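4.3 Recording a Sink Task

Read section 4.2 first. The head camera must be mounted and the clock on the Plarnari recorder must match the clock on the base station before you start a batch.

1. Choose a task card from the sink set. Each card gives a start state, an end state and one sentence of instruction, such as "Wash the plate and put it on the counter."

2. Set the counter to the start state on the card. Anything the card does not mention stays where it normally lives. Do not clear away soap, towel or soap dispensers, or papers to make the view tidier.

3. Stand at the sink and look down at the work area. Check on the preview that both the basin and the counter next to it are in view.

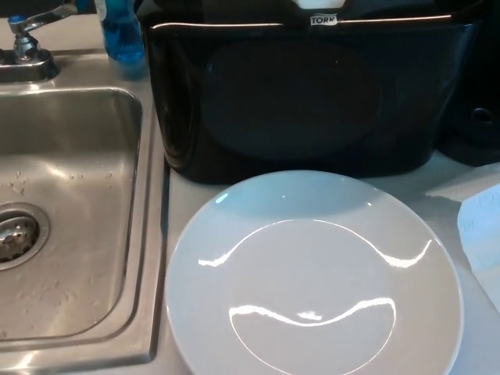 4. Press the side button once. Wait for the short tone, then hold still for six seconds. The software uses this part to settle the exposure, and steel and glazed dishes take longer than matte ones.

5. Carry out the task at your normal pace. Keep your head turned toward your hands.

6. When the end state is reached, take both hands out of view and press the button again. A double tone means the example was saved.

7. Enter the card number and mark the example as complete, partial or failed.

Note: Failed examples are kept. If you drop a dish or pick up the wrong one, finish the task if you can and mark it as it happened. Do not delete it and record a cleaner one in its place.

Note: A full batch is 41 examples. Change the plate position between examples — a hand's width is enough — and change the task card after every 17.

CAUTION: The recorder is not waterproof. Dry your hands before touching the side button.

CAUTION: Stop recording if another person comes into view. Resume only after they have left or have signed the consent form in Appendix B.

Glare

Bright streaks on plates and on the sink rim are acceptable. Leave the overhead lights as they are. If the preview shows the whole basin as solid white, lower the exposure one step in the Quispe menu and repeat step 4.

Uploading

Connect the recorder to the base station at the end of the batch. Files with a quality score under 67 are held for review by Lucero Escobar and will show as "pending" in your list. You do not need to record them again unless she sends the card back to you.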